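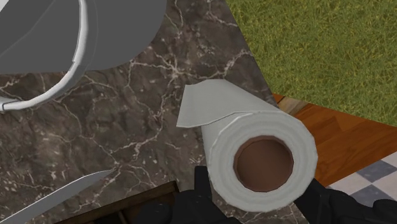 *Huiling Mao*

Last May a robot I work on did something it wasn't supposed to do with a roll of paper towel, and I've been itching to tell you about it!

First, you should know that the kitchen isn't real. It lives inside a computer, a bit like a level in a video game. Our team in Buvdale calls the program Fundix, and we use it to practise with a robot called Song before we let the real Song touch anything. The marble counter, the knife, the paper towel and even the green grass past the counter are all made by the computer. So are Song's two black fingers, down near the bottom.

Song's job sounds easy. Pick up the paper towel, lift it, put it down somewhere else. You could do it while thinking about lunch. But Song has to work out where the roll is, how wide to open its fingers, when to close them and when to stop closing them. The last bit is where we came unstuck.

**So what went wrong?**

We ran the job 322 times (computers don't get bored, lucky for us). Most of the tries were fine. In 21 of them, though, Song closed its fingers and just kept on closing. The pretend roll got squeezed until it shot out sideways, like a wet bar of soap in the bath. And in 4 of those, it shot straight into the knife and knocked it off the counter.

A pretend knife falling on a pretend floor can't hurt anyone. A real one could land on somebody's foot, so we stopped everything and went looking for the problem.

**How do you find a robot's mistake?**

You play detective! Song keeps a diary of everything it does, called a log. It's just line after line of numbers, and I read a lot of it with a very large mug of Milo. The log told me how hard the fingers were pushing at every moment.

Try something for me. Pick up a cushion, then pick up a book. Did you feel how your hand knew when to stop squeezing? The book pushes back straight away. The cushion squishes for a while first. Song was waiting for a hard push back, as if everything in the world was a book. Paper towel is more like the cushion, so sometimes the push back came too late and Song thought, "Nope, haven't got it yet, squeeze more!" (Robots don't really think in words. I do, so I'm borrowing some.)

**What did we change?**

Two things. We gave Song a squeeze limit, so once its fingers reach that limit they have to stop, even if Song isn't sure it has hold of anything. Then we added a rule about sharp things. If there's a knife close to whatever Song wants to grab, it has to wait and ask a person to move the knife first.

I wanted a third rule, about slowing down, but Song got so slow that one lift took 10 minutes – my mum would have had the whole kitchen wiped by then. We took it out again.

**Can you try it at home?**

Sort of! Use two wooden spoons as your robot fingers and pick up a roll of toilet paper from the table. Leave the knives in the drawer, please. Squeeze gently, then a bit harder, and watch what the roll does. If it squirts away from you, try holding it nearer the middle.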